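I have been promising myself all winter that I would sit down and write about heat embossing, and then somebody left such a sweet comment under my June card round-up asking how I get my sentiments so crisp that I thought, well, tonight is the night! The kettle is on and my craft desk is a disaster, so I may as well sit here and chat with you instead of cleaning it.

I should say right away that I came to embossing the slow way. My first heat tool was a hand-me-down, and for the longest time I believed that you just sprinkled, blasted and hoped. My powder went everywhere. I had little gold freckles all over a birthday card that was supposed to have one neat "hello" in the corner, and I mailed it anyway (my aunt said it looked festive, bless her).

The thing that changed it for me was taking the prep seriously. I rub the anti-static pouch over every bit of the cardstock, even the parts I don't plan to stamp, and I do it twice if I've been handling the paper a lot. Then I try very hard to keep my fingers off it. Hand lotion is a terrible enemy of embossing powder – or I suppose a very good friend of it, seeing how tightly the powder clings to every greasy fingerprint.
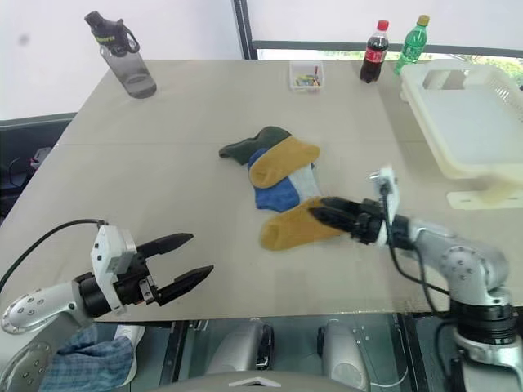 *Five socks in a heap, two of them mustard yellow.*

For ink I've been using the Fleury clear embossing pad, the big one, and I do like it. It's sticky and slow to dry, so I have time to fuss. If your pad is brand new, go easy and tap the stamp lightly, as a very juicy pad will fill in all the small letters and you'll end up with a smudge where your "thinking of you" was meant to be. Mine was much too wet for the first dozen cards or so, and then it settled down beautifully.

Now, powders! I have a whole drawer of them and I reach for the same 2 jars nearly every time. One is the Tarska fine white, and the other is a soft antique gold from Mara. The white is the one I'd tell you to buy first. On kraft or navy cardstock it looks so clean and pretty, and it makes even a very plain card feel like you spent the whole afternoon on it. The gold is a touch coarser, so I keep it for bigger, chunkier images and leave the skinny script alone.

When I've poured the powder over, I tip the card up and give the back a good flick with my fingernail. I used to be timid about this. Flick it like you mean it! Then I go in with a dry, soft little paintbrush and whisk away the strays before any heat comes near the card. It takes a minute or so, and it's the step I skip when I'm in a hurry and the one I always regret skipping.

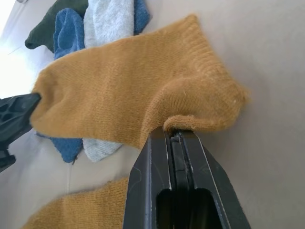 Let your heat tool warm up before you point it at the card, too. I count slowly to fifteen with it aimed off to the side, and then I bring it in and keep it moving. You'll see the powder go from sandy to shiny in a little wave, and when the wave has passed over a spot you can move right along. If you linger, the powder sinks into the paper and goes flat and oily, and your cardstock will start to curl up on you. If it does curl, pop it under a heavy book while it's still a bit warm (after the powder has set, please, I have glued a card to a cookbook).

Cardstock matters more than I wanted it to. I was using the thin stuff from a bargain pack of 194 sheets, and I'm still using it for envelope liners and practice, but it warps if you so much as look at it. These days I cut my panels from something heavier and I've stopped having to fight with them.

The card I made this week has the Mutex wildflower set on it, stamped along the bottom in white on a dusty blue panel, with a bit of colored pencil over the petals once everything had cooled. I love how the raised lines hold the pencil in, almost like a coloring book. I popped the panel up on foam squares, tied some thin twine around the top, and left the inside blank for now. It's going to a neighbor who has been poorly, and I want to think about what to write.

Next time I'd like to try two colors of powder on one image, which I've only managed once without making mud. If you have a trick for that, please leave it in the comments, I read every one of them.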